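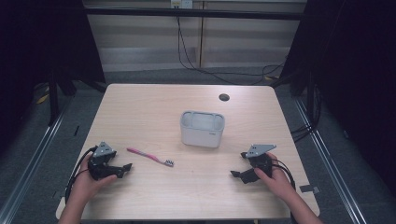 Remedios Lagman has written tidying advice for small bathrooms for 7 years, and when I asked her where a person should begin, she did not say the cabinet or the towels. She said the toothbrush. In her opinion it is the one thing in the bathroom which everybody picks up every day and almost everybody puts down in the wrong place. A white holder with rounded corners and a divider inside, and a pink toothbrush lying on the table next to it: for her this is already a whole lesson. "The brush is out, the holder is there, the distance is a hand," she told me. "If people can close this small distance every morning, I can teach them the rest of the house."

We spoke on a morning in August, in the back of the Wurnier shop, where she gives her short courses. I had prepared a list of questions about drawers and shelves, and we used very few of them.

I asked first why she likes a holder with compartments. Many people simply use a glass, and I am one of them. She was polite about my glass. "In a glass the brushes fall against each other," she said. "The heads touch. If you live alone, it is fine. In a family I don't like it." With a divider every brush has its own side, and children learn quickly which side is theirs. She also finds that a straight-sided holder stands better against the wall, and it leaves a little more room at the sink.

Her own holder is plastic, and she does not apologize for this. For a long time she had a ceramic one from a market in Amaral, very beautiful and very heavy, and she washed it perhaps once in a season. "When I finally looked at the bottom, I was ashamed," she said, and laughed. The plastic one she takes to the kitchen and washes with the cups, every 10 days. She lets it dry upside down on a cloth before the brushes go back.

Jailson Fontes, who runs the Wurnier shop and was opening boxes during our talk, does not agree with her about everything. He sells holders of three kinds: the open type with a divider, the type with a lid with holes, and the one which sticks on the tile. He told me that customers from Wutley, where the apartments are small, ask mostly for the last type. "They want the sink free," he said. "Then the glue gives up in the winter and they come back to me." Remedios nodded at this – it was the only point where they were both completely satisfied with each other.

They discussed the lid for quite a long time. Jailson thinks it is cleaner, especially if the toilet is close. Remedios thinks a lid is one more part to wash, and that a brush should have air around it. I asked who was right, and she said that I should ask my dentist.

I was curious how a person practices such a small thing in a course. She puts the holder in the middle of a table and the brush beside it, with nothing else on the table, and each person puts the brush in, takes it out and puts it in again. The bristles must be on top. Some people feel silly the first time. "An adult has done this movement his whole life, and never looked at it," she said. She asks them to notice where the hand wants to leave the brush when they are thinking about something else. At home, the holder should go to that place. "People buy the holder and then choose a nice corner for it. Then they must reach over the soap and the creams. After 3 days the brush is on the edge of the sink again."

She has the same idea about the other things which live near the sink. The toothpaste may stand in the second compartment if there are only two people in the house. The razor should have another home, because she has cut her finger in that way. Old brushes she keeps for cleaning the faucet, but never in the same holder, and she marks the handle with a piece of string.

She keeps notes on all the bathrooms she has visited, now more than 200, and is making a small booklet from them with the name Porkance. I asked what the name means. It was the first word her nephew wrote on a bathroom mirror, she answered, and he never explained it to the family.

Before I left, Jailson offered me a holder at a good price. I took one with a divider, and I asked Remedios on which side I should put the brush. "On the side of your hand," she said, and went back to her tea.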